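From: Clotilde Hervieu
To: grullside-kitchens list
Subject: Re: [grullside] grain direction on the tall doors, and the oil question
Date: 5th December

Hi all, quick one between deliveries, sorry for the state of it. Answering Mandla first then some other bits that piled up.

Mandla Ntuli wrote:
> Still stuck on the tall cupboard doors for Moncrieff. Client wants wood
> veneer, light color, and now says the grain should run sideways because
> she saw it in a magazine. I have drawn it both ways and I think sideways
> looks wrong next to the drawer fronts but I can't explain why to her.
> Also: Hugo says oil, Wiesława says lacquer, and I have to order by the
> end of the week. Does anybody have a strong opinion? And is 3 hinges
> enough on a door that tall?
> Mandla

Strong opinions, yes.

1. Grain direction

Vertical on anything tall. Sideways is fine on a long run of drawers where the eye travels along, but on a tall door you get stripes like a stack of planks and every joint shows. Also sideways means the sheet gets cut across and you waste a lot, ask Gwenaël what he paid in November for the Osa job, he's still grumpy. Put the two drawings in front of her at the same scale, same color, no handles. Then go quiet. She will pick vertical. If she wants something from the magazine give her sideways on the drawer fronts and leave the tall ones alone – it can look good if the color matches. Light tan, vertical grain: 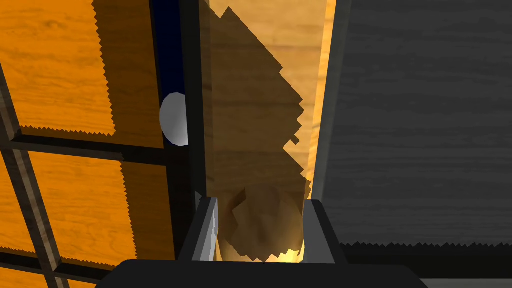
2. Oil or lacquer

Depends who lives there. Hugo is right that oil is easy to repair, you sand a patch and re-oil and it's gone. Wiesława is right that nobody re-oils. I have been back to oiled kitchens after a couple of years and the doors by the sink are grey and thirsty every time. With kids, or a rental – lacquer, matte, no discussion. With a client who owns a good knife and sharpens it, oil.

Moncrieff has two small kids and a dog. So, lacquer.

Do a sample first on an offcut from the SAME batch. Light veneer goes yellow under some finishes and you won't see it until it's next to the white wall. Leave the sample on a windowsill with half of it covered with tape. Even a week tells you something.

3. Hinges

No, 3 is not enough. Go by the weight and height chart that comes with the hinge, not by what the last door had. For a tall one I'd use five, and put the top two closer together, that's where the pull is. Cost of two extra hinges is nothing next to going back to rehang a door that sags.

And check the wall side. If the cabinet isn't plumb the best hinge in the world won't save you. Gwenaël has a long level he lends out if you bring it back clean (he means it).

4. Gaps

Someone asked off list, so for everybody: 3 mm between doors, same all round, and more at the floor if the floor is bad. Floors at Grullside are all bad. I had one drop 14 mm from one end of a kitchen to the other and the client thought my plinth was crooked. Scribe the plinth, don't trim the doors. Please.

5. Lighting while we're at it

Warm strip light under the wall units makes light wood look like honey. Cold light makes it look like cardboard. Clients choose veneer in the showroom in one and live with it in the other, so take the sample to the house in the evening, with thier lamps on. I lost a whole set of fronts to this once, over 700 euros of veneer, and it was my own fault for not asking what bulbs they had.

6. Planning views

Wiesława wanted to know if the renders are worth the time. For big kitchens yes, for a row of units under a window no. Do one from standing height and skip the birds-eye stuff, clients can't read it. Put "not final" on everything or they will hold you to the color of the fruit.

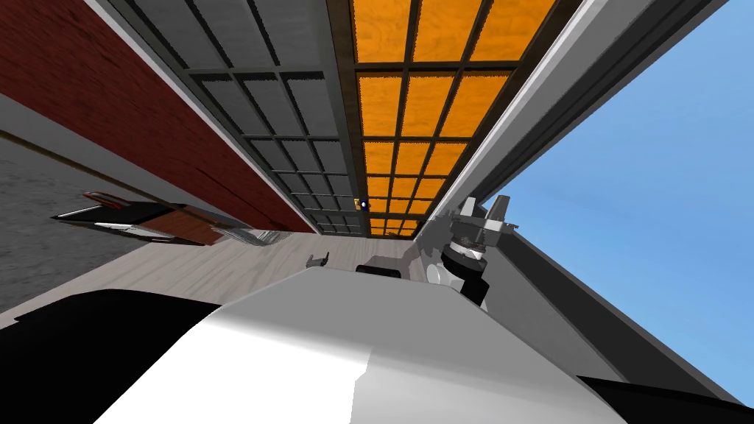

Simulated room, tilted view.

7. Jetico order

Combined order for handles and drawer runners goes in as soon as I have everybody's numbers. So far I have Hugo (34 handles, brushed) and me. Mandla, send yours even if the doors aren't settled, the runners won't change. Gwenaël, you wrote "the usual" and I have no idea what that is.

Delivery comes to my place, ring before you come, the gate sticks.

That's it, van is here. Mandla, send the two drawings when you have them, would like to see the sideways one even if I'm being rude about it.

Clotilde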